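Search questions, topics, members
Nov 9, 2020
Posted by porchlight_mom in Hobbies and Games

How do I keep a family badminton kit together without losing half of it every year?

Hi all, long-time reader and very occasional poster. We play in the yard from June until it gets too cold to feel our fingers, and every single spring I go down to the basement and find that the kit has wandered off in seven directions. One racket is behind the paint cans, the net is wadded up like old pantyhose, and the birdies are either crushed or gone. I have tried a cardboard box (it got damp) and a big duffel bag (everybody threw their shoes in it). We have four rackets, a net with two poles, and however many birdies survive. The basement is a little musty but not terrible. What do you all use, and is there any point in buying the nicer feather birdies for people who mostly hit them into the hedge? I don't want to spend a fortune. Thank you in advance, you have never steered me wrong!

netandyarn
Oh, I feel for you, because our basement used to look exactly the same, and we had the net problem on top of it -- one year I spent a whole afternoon picking knots out of ours while the burgers burned.

Start with the net, I would say, as it's the piece that causes the most crying. Lay it out flat on the grass, get somebody on the other end, and fold it in half lengthwise until it's a long skinny strip. Then roll it from one end and tie it with two strips of old T-shirt. If it's the least bit damp, hang it over a shower rod overnight first. Poles can stand in a corner with a bungee cord around them, they really don't need a bag.

Rackets like to hang. My husband put a row of pegs on the wall of the stairwell and they have stayed there ever since, I think mostly because you pass them on the way up. Don't lean them against a furnace or leave them in a hot car, the strings don't care for it. Ours are Flonov rackets, nothing fancy, and they are still going after being restrung once.

As for the birdies, please don't buy feather ones for the hedge! They're lovely to play with and they break if you look at them wrong. Plastic is fine for a yard. I keep ours in the zippered bag some pillowcases came in, and it does the job nicely. You can see what's in it, which saves a lot of digging, and if you leave the zipper open an inch the air gets in. Any of those clear bags that bedding comes in will do, so ask your relatives before you buy one. Mine hangs on the last peg.

tak_fan_43
just buy a tote with a lid. Nanitz makes one thats 60 quarts and it fits everything but the poles. done

hedgerow_supper
I'm going to disagree very gently with the tote idea, having gone that way myself. We had a big one and within a month it also held a soccer ball, a dog leash and somebody's wet towel, and then we were right back where you are now. Smaller containers with one job each have worked much better for our crew, and I'd say that even if you have the room for something big.

The other thing that helped us was doing a proper put-away day at the end of the season. I make cocoa, we drag everything onto the table, and we go through it piece by piece. Wipe down the racket handles with a barely damp cloth and let them dry before they go anywhere, and peel off any grip tape that has gone sticky (new tape is cheap and even a kid can wind it on). Birdies with a split skirt go in the trash. I know it's tempting to save them, but they wobble all over the place and then everyone blames their racket.

A clear bag with fabric edging and a yellow plastic birdie:

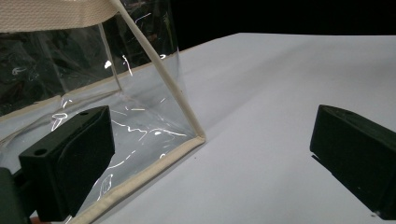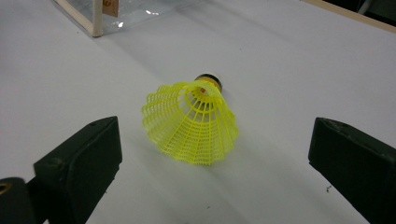

If your basement is musty, I'd also look at getting everything up off the floor. A plain shelf is plenty, and we found ours at the Nakunwood flea market, along with a set of hooks that nearly matched. One of those moisture tubs from the laundry aisle will sit on the end of it and you just swap it when it fills up. Check on the net once in the middle of winter, too. I forgot one year and a mouse had made herself very comfortable in it.

And write down what you need before spring while you still remember! I tape a note inside the cupboard door. This year's says grip tape, one pole stake and a better flashlight for finding birdies in the hedge after supper.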